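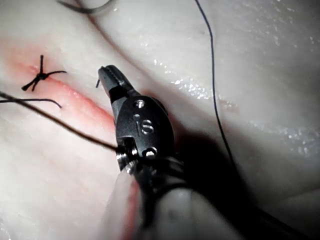

Cladgate buys its suture practice pads from Cusetti, 166 to a carton, and the skills lab's coordinator wants them used properly. "Trainees rush the second throw," she said on Tuesday. She judges a stitch by the tissue first. A black knot sitting directly over the incision, the pad slightly puckered beside it and the ends trimmed, gives her enough to start a critique. "Then I look at tension. Puckering tells you where the load went."

Each learner completes three pads before assessment. Thread colour is fixed at black for contrast on the pale surface.

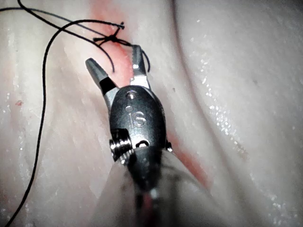

Spacing is marked separately, on a scale the lab took over from Nazarenko. "We don't average the two," she said. The next carton is due in April.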